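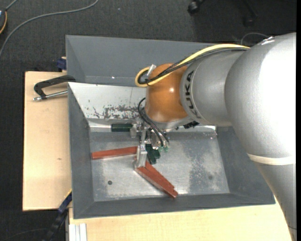

Ornthorpe Religion and Values Survey
Minutes of the working group meeting, January

Chair: Moushumi Wijesinghe
Start: 10:15
Apologies: one, from the translation lead. Written comments were received and are noted under item 4.

1. Minutes of the previous meeting
Approved with one correction. In item 3, "affiliation" should read "attendance" in the second sentence. The recoding described there applies to the attendance variable only.

2. Fieldwork status
The second wave in Ornthorpe closed with 264 completed interviews. The first wave closed with 200. Both figures are after removal of duplicates. The Tveit sample is still open, and 94 interviews have been logged so far.

The field team reported slow uptake in Tveit among respondents under 30. Most refusals were recorded at the doorstep, before the topic of the survey was read out, so the subject of religion is unlikely to be the cause. Evening visits will be extended until the end of the month. No change to the selection method.

3. Denomination question
The group discussed the current wording, "Which church or faith do you belong to?" Coders found that respondents who were baptized Lutheran but do not consider themselves members split between "Lutheran" and "none" with no clear pattern. Two alternatives were considered:

(a) A filter question on belonging, followed by denomination.
(b) Separate questions on the faith in which the respondent was raised and present faith.

Option (b) was preferred. It allows comparison with the first wave through the upbringing item, and it separates people who left a church from people raised with no religion. It adds a short amount of time to each interview. The Tveit sample will finish on the old wording. Option (b) takes effect from wave 3.

The response list was reviewed at the same time. "Orthodox" will be kept as a single category at the first level, with calendar and jurisdiction collected as an open follow-up. "Other Christian" stays. "Spiritual but not religious" was proposed as a listed response and was not accepted, as it overlaps with the self-description item later in the questionnaire.

4. Translation
Written comments from the translation lead concern the item on religious instruction in public schools. The source text says "religious education," which in two of the target languages is understood as instruction in one faith only. The comments recommend "lessons about religion" in the source, with a back-translation check. Accepted. The earlier item on school choice uses the same phrase and will be changed to match.

The item on fasting was queried. One translator used a word that covers only a complete fast from food. The broader term is to be used.

5. Weighting
The draft note on weighting was tabled. Age, sex and education are used as margins. The group discussed adding household size. The available population table is old and uses different household definitions, and the chair asked that it be left out of the main weights. An alternative set of weights may be produced for comparison.

Education is coded to three levels in the note and to five in the data file. The note is to be corrected to five.

6. Reporting
The tables on belief, attendance and trust in religious leaders will be released first. Results on intermarriage and on views of minority faiths will follow, once the Tveit data are complete. Cells with fewer than 30 respondents will be suppressed in all published tables.

7. Actions
Chair: circulate revised denomination items before wave 3 pretesting.
Field team: extend evening visits in Tveit and send a refusal breakdown.
Translation lead: arrange back-translation of the school items and correct the fasting item.
Data team: amend the weighting note and resend.

8. Any other business
None.

Meeting closed at 11:50. The next meeting will be set when Tveit fieldwork ends.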